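Search this blog Type and hit enter

Hard water and the Phelan kettle

I moved to Dallside in September and the kettle had visible scale inside of 2 weeks. The old place in Wurkari had soft water, so I had never kept notes on this before.

Method: one part white vinegar to one part tap water, filled past the scale line, brought to a boil, then left to stand. At 7 minutes the base was still gray. At 49 minutes it wiped clean with a sponge. Two rinses removed the smell. A third made no difference that I could taste.

Citric acid powder works faster and smells less, but the store near me only carries it in canning season. I have not tried the filter jug. The cartridges cost more per month than the vinegar does per year.

Next post will cover the shower head, which has a rubber nozzle plate and should be easier.

3 comments Share

Contact | Copyright Pisstead Notes | Back to top

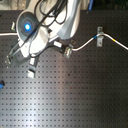
Arm over the breadboard, blue light on.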